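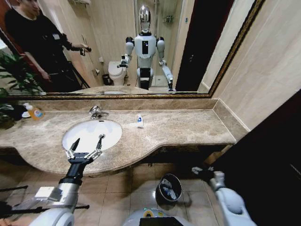 3.2 Counter clutter and the sink zone

Bathrooms were the hardest room to code. Kitchens have obvious stations (stove, sink, fridge) and people agree on them. A vanity is one slab with a hole in it and everything lands on the slab. We split each counter into three zones: sink rim, reach zone (anything an adult can grab while standing at the faucet), and far end. Same split for all homes in the Jatville sample, 47 bathrooms total, coded by Hajdu and Kocsis separately and then compared.

Soap stays put. That was the clearest result. Pump bottles sat in the reach zone or at the far end and hardly moved between visits, even in homes where the rest of the counter changed completly. Small bottles wander. Lotion, mouthwash, contact solution, whatever it was, coders often disagreed on the zone as the bottle was near a boundary. Disagreements went to Gulyás, who had final say.

Figure 3. Vanity with oval undermount sink and marble counter. Orange pump bottle and small dish at far left, small white bottle with blue label right of the sink, plant hanging over the left edge.

Plants gave us trouble. The Hegedűs checklist has no line for them, and it treats anything not used for washing as "decor, ignore." But a plant that overhangs the counter takes up wiping space same as a tray does. We added a code for it (P, see Table 4). Dishes were coded by position only, not by what was in them, which participants prefered.

Curved counter fronts: zone lines were drawn square to the wall, not to the edge. Otherwise the reach zone gets bigger where the counter bulges and the homes can't be compared. Bodnár tried it the other way on 5 counters and the scores came out messier, so we dropped it.

Wiping. Participants were asked to clear and wipe the counter as they normally would. Most lifted items one at a time and put them back in the same zone. A few pushed everything to the far end first, wiped, then never spread it out again. Mirror cleaning was left out of the scores, too few did it.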